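Descaling the hot water cylinder, and what the water report left out

Our water comes off the chalk. The Kedwood supply zone report gives total hardness as 400 mg/l expressed as calcium carbonate, and that is high by any table you care to use. I had read the figure when we moved in and done nothing with it. What changed my mind was the immersion heater, which had started to make a noise like gravel in a bucket every morning shortly after the timer came on.

The noise is steam. Scale builds up on the element sheath, water gets trapped beneath it, boils locally and collapses again. The element still delivers its rated 3000 W, as it is only a resistor and has no idea what is stuck to it, but the sheath runs hotter than it was designed to and will fail sooner. The heat does still reach the water in the end. People on heating forums quote large efficiency losses from scale on immersion elements and I have never seen one explain where the lost energy is supposed to go. Scale on a gas heat exchanger is a different matter, as there the heat can leave by the flue.

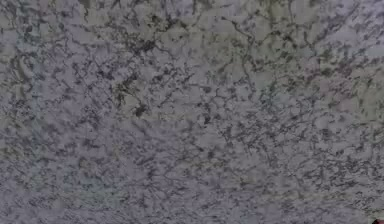 Can the scale be removed without taking the element out? Citric acid circulated through the cylinder will dissolve most of it, but on a vented copper cylinder you need a pump, a way of isolating the taps and a great deal of acid, and for a domestic job it is less work to drain down and pull the element.

I drained down on a Wednesday. Supply to the immersion off at the consumer unit, locked and proved dead at the heater terminals. Cold feed closed at the gate valve, which had to be worked back and forth before it would seat. Hose on the drain cock, other end in the yard gully, hot tap open upstairs. It ran well for a few minutes and then slowed to a dribble. The cock was blocked with flakes. A length of stiff wire cleared it, twice.

The element boss would not move with the flat spanner. A box spanner with a long bar shifted it after some penetrating oil and a cup of tea. Turn the bar steadily and keep a hand flat on the cylinder. Copper of this age is thin around the boss and will twist if you jerk it.

The element came out the thickness of a rolling pin. I soaked it in a bucket of warm citric acid solution with the terminal head kept well clear, and it fizzed until the evening. Underneath, the sheath was pitted in one place near the bend, so it went in the bin and I fitted a new Gukby with an incoloy sheath and a fresh fibre washer. The thermostat had a thermal cut-out already, so I kept it.

I put most of this up on the Kolla plumbing board the same night.

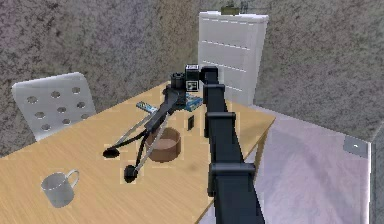 Pacheco replied that I had treated the symptom: turn the stat down to 60 and the scale would form at a fraction of the rate, and had I checked what it was set to? I had not. It was at 70. Calcium carbonate becomes less soluble as the water warms, and the rate climbs steeply towards the top of the dial. Sixty is also the usual storage figure for keeping legionella down, so I have no plans to go below it.

Next came the question of a softener. A proper ion exchange unit swaps calcium for sodium and needs salt, a drain and a separate unsoftened tap for drinking. There is room for one under the stairs if I move the meter cupboard shelf.

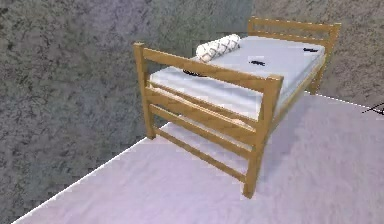 The running cost is mostly salt, and the amount depends on how many litres go through between regenerations. I read the water meter at the start and end of the month to get a real figure and it came to 13 cubic metres, a good deal of which was the garden. The outside tap would be teed off ahead of the softener, so I need to take it out of the sum before sizing anything. Meter reading at the start of the next run is 2747, written here so that I can find it again.

Still to do: replace the gate valve with a full-bore lever type, and lag the first metre of the hot draw-off, which I could not reach with the old jacket on.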